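Nondell Tableware: Care and Use FAQ
Last updated 2020-08-12

Can I put Nondell bowls in the dishwasher?
Yes, on the upper rack. Keep the programme at or below 65 °C and leave a gap between pieces so that the rims do not knock together.

Are the bowls suitable for the microwave?
Bowls are. Anything with a metallic band is not. Take the spoon out first, including spoons with a coloured finish.

What causes grey lines inside a bowl?
Metal transfer from cutlery. The glaze is harder than the spoon, so a little of the spoon is left behind. Rub the marks with a damp cloth and a mild cream cleaner, then rinse. Do not use steel wool.

My spoon has gone purple and blue. Is it damaged?
Usually not. Heat and minerals in hard water can both leave a thin rainbow film on stainless steel. Wipe with white vinegar, rinse and dry at once. If the colour remains, it may be a coating applied by the maker — stop there, as further rubbing will wear it unevenly.

Can a spoon be left standing in the bowl?
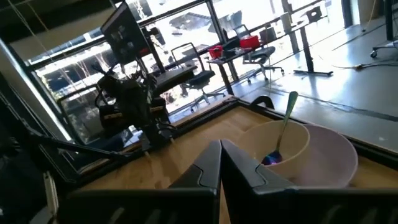
For the length of a meal, yes. A long handle raises the tipping point, so use a wide bowl and lean the handle well down against the rim. Do not leave salty or acidic food in contact with the metal overnight.

Do I need a mat on a wooden table?
For hot food, yes. The foot ring is unglazed and can mark a soft or oiled surface.

Can I order a single replacement?
Bowls are sold singly from the Disham shop. Quote pattern 803 (cream) or 974 (pale pink). Orders of 10 or more go through Anneliese Diekmann at the Buvutville warehouse. Pattern 100 was withdrawn in November and is no longer stocked.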